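Ruldale Opens Its Household Handling Program to Visitors

Guests watch operators clear everyday litter by hand-held gripper at the Tillari site

TILLARI, December - Ruldale, the institute for household and care automation, welcomed 41 guests to its annual open day this month. The visit gave local residents, care providers and partner organizations the opportunity to see how the institute prepares robots for ordinary work in ordinary rooms.

The program opened at 10 a.m. with remarks by Irén Gál, director of the institute, who thanked the municipality of Tillari for its continued support and set out the priorities of the coming year. Guests then moved in small parties through the technical workshop, the review room and the furnished rooms where household tasks are recorded.

"Our neighbors have walked past this building for years and have asked us, quite reasonably, what goes on inside," said Gál. "We wanted to answer by letting them stand next to the people who do the work. A robot that is meant to help in a home has to learn from homes, with all the things that are left lying on top of other things."

The central part of the visit was a demonstration of the tidying task, the largest single element of the Sirkska project. Sirkska is a study of how people pick up light, soft and irregular objects. Its operators work with grippers held in the hand, and the recorded movements are later used to train robot arms to carry out the same kind of task.

The demonstration dealt with used packaging. Wrappers, paper and soft plastic were picked up from among other belongings on a covered bed. Guests were invited to watch from beside the operators and to put questions to them between rounds.

Dezső Kozma, who leads the Sirkska project, told guests that packaging had been chosen after a long period of trials with firmer objects. A cup or a box keeps its shape when it is gripped, he explained, and an arm can be taught to approach it from a small number of directions. A crumpled wrapper offers no fixed edge and may look quite different each time it is put down.

"People do this without thinking," said Kozma. "They see a piece of paper, they know which fold will hold, and they close their fingers on it. We are asking our operators to make that choice slowly enough, and often enough, that it can be studied. The hard part for them is to stay natural. An operator who becomes too careful stops being useful to us, so we rotate the tasks through the day."

Since the start of the project, operators have completed 1,476 recorded rounds of the tidying task. A round ends when the operator judges that the agreed items have been dealt with. Every round is reviewed by a second member of staff, who notes missed grasps, dropped items and any object that was picked up in error. Rounds with errors are kept, and Kozma described them as among the most valuable in the collection, as they show how a person recovers from a poor first attempt.

Of the completed rounds, 226 have been set aside for testing. These will not be used in training and will serve to measure how well a robot arm deals with arrangements of objects it has not met before. The results will be presented to the institute's partners when the present stage of the project closes.

Following the demonstration, guests visited the review room, where staff explained how recordings are sorted and labeled. Visitors asked about privacy, about the cost of the equipment and about whether machines of this kind would be used in residential care. Gál confirmed that all operators taking part in Sirkska have given written consent, that recordings are held on the institute's own systems, and that no recording is passed to a partner before it has been reviewed. On the subject of residential care, she said that the institute regards tidying and fetching as suitable early tasks, and that personal care lies outside the scope of the project.

Representatives of Fülöp, the Tillari company that supplies workshop services to the institute, also took part in the day. The company presented its plans for a joint training placement, under which 2 apprentices will join the technical workshop in the spring. The apprentices will learn to maintain and adjust the hand-held grippers and will spend part of each week with the Sirkska operators, so that faults reported during recording can be understood at first hand.

"The placement is a practical step and a welcome one," said Gál. "Skilled maintenance is a condition of everything else we do here. We are grateful to Fülöp for its commitment to young people in the town."

The afternoon session was reserved for care providers and began at 2 p.m. It consisted of a shorter demonstration followed by a discussion of the household tasks that providers would most like to see studied. Picking up items from the floor, clearing bedside tables and sorting laundry were the tasks most often named. Ruldale will publish a summary of the discussion and will take it into account when the next group of tasks is selected.

The institute intends to hold a further open day next year. Schools and community groups that wish to arrange a visit before then may apply in writing to the visitor office in Tillari. Group visits last ninety minutes and include a guided tour of the workshop and the review room. Visits to the recording rooms depend on the working schedule and cannot be guaranteed.

About Ruldale

Ruldale is an institute for applied research in household and care automation, based in Tillari. Its work covers the study of everyday manual tasks, the training of robot arms, and the testing of assistive equipment with care providers. The Sirkska project is led by Dezső Kozma and is carried out by the institute's household handling group.

Media contact

Visitor and Press Office, Ruldale, Tillari. Interviews with Irén Gál and Dezső Kozma are available on request.

Pictures for editorial use
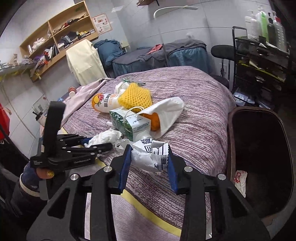
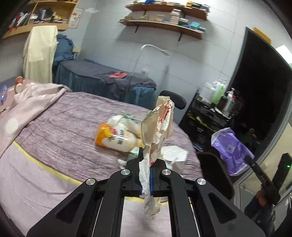
Both pictures: packaging held in a hand-held gripper during the tidying task, with a second gripper also at work. Credit: Ruldale.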